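Prayer, fourteen minutes at a time

Caught Obed Mensah in the hallway between services, coffee in one hand, keys in the other. He had 2 minutes, he said. We got 27.

Mensah has led the early prayer hour at Wilell Chapel since June. Doors open at 6 a.m. Most folks come tired. "Good," he says. "Come tired. The Psalms are full of tired people."

I asked what he tells someone who has never prayed out loud. Long pause. "I tell them to read one. Psalm 13 maybe. David asks God 'How long?' four times in two verses. If he can say that, so can you."
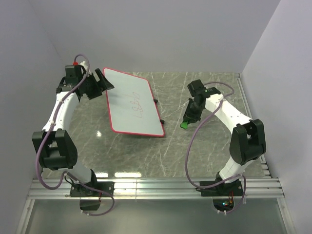
Wilell Chapel – Adult Discipleship Team

He's not big on fancy words. Grew up with a grandmother who prayed while peeling yams, same voice she used for the neighbors. "She never changed her voice for God. I did, for years. I sounded like a lawyer."

And unanswered prayer? He put the coffee down for that one. "I prayed for my brother 14 years. He died and I still dont have the answer. I have Romans 8, the Spirit praying when we can't. Some mornings thats all I bring in."

Lilla Csizmadia, who sits in most mornings, waved him toward the door. Second service starting. He was already walking – "Tell them Luke 11," he called back. "The disciples had to ask how too."

Interview by Juniper Park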